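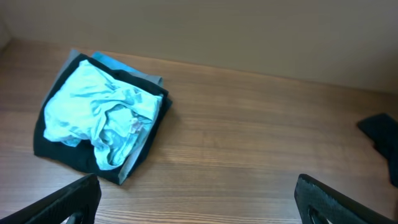
Folding update, Flumano project
24 Dec 2022 | Filed under: Lab News, Manipulation
Print this | E-mail this

Quick one before the break. Flumano policy retrained on 32 demos of T-shirts only, two arms, wrist views plus the overhead. Main change: it now predicts 11 steps ahead and re-plans after 3. Less dithering at the collar. Sleeves still a pain.

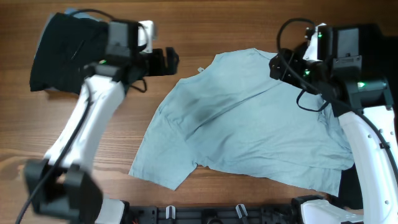 Crumpled starts are the hard part, flat ones we mostly stopped testing. Plurnura baseline gets the same shirts, same table, so teh comparison is fair. Numbers in January, Fullitz wants to rerun 2 of the conditions first.
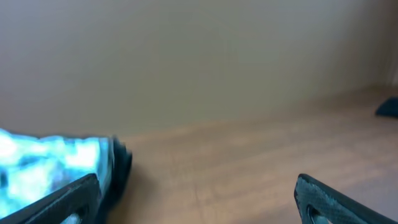 Wrist view, blue item at the left finger.

Motion blur in the wrist views still hurts, shorter exposure is next on the list. Write up to folow.

Contact us | © 2022 Fullitz | Back to top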